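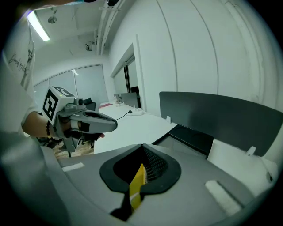
Office > Desks > Bench desks > Gralska

Gralska bench desk with privacy screens

Gralska is our long desk for offices where people sit in a row and still want some peace from each other. We make it since many years in our workshop in Listenstead, and the construction changed very little in this time. The top is plain white, without pattern. Customers with an older building ask us often if the desk will look too new there. In an office with white walls, white ceiling, open pipes and a long fluorescent light, it takes the color of the room and you do not notice it much. If you want a desk which is noticed, please look at the Travon series.

The top

The desk is built from sections of 126 cm, joined in one line. You can begin with two sections and order more later, the white is always the same. Corners are square, so the end of the row can stand flat against a wall or stay free in the room. Each section carries 90 kg when the weight is spread. Please do not sit on the free end.

There are no cable holes in the top. We had them before, but they were never in the place where the computer was. Now most customers lay a power strip along the back edge and let the cable go over the front or over the side. For those who prefer to have the strip under the desk, we sell a cable tray, to be screwed from below.

The screens

Screens stand at the back edge and are held by small white clips. The clips are closed by hand and then tightened with the key from the bag. The high screen rises 47 cm above the desktop. The low screen is meant for places where colleagues must talk with each other across the desk, and it leaves more light. You can mix high and low in the same row. Color is dark gray only. We tried a light gray for one season and it showed each fingerprint.

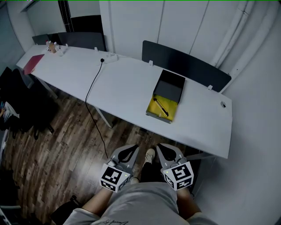 Gralska in white, with a high and a low screen in dark gray on one row.

When you plan the row, count the objects that will stay on the desk all day. A folder, an open box and a few bottles at the back take little place on this top, but two monitors with feet take a lot. For two monitors per person we advise one full section for each person.

Assembly

Two persons are needed. Put the frame together first and leave the screws a little loose, then lay the top, then make the frame level and tighten everything. Screens come last. On a wooden floor please use the soft feet, they are in the package. The hard feet are for carpet.

Cleaning

Wipe with a soft cloth and water with a little dish soap. Ink from a pen goes away with alcohol if it is not older than one day. Do not use powder or the rough side of a sponge. For the screens use a dry brush.

Delivery

We deliver with our partner Costache, up to the door of the office if there is an elevator. Without elevator please write to us before you order. Deliveries up to 1000 km from Listenstead have the same price. Orders received in April and May may take one week more, this is the time when many offices move.

Spare clips, feet and screws can be ordered one by one. Write the length of your row in the message and if the screens are high or low.

Related items
Travon desk, single
Travon desk, double
Gralska extension section
Gralska low screen
Cable tray, long
Spare clips, white, bag
Soft feet for wooden floor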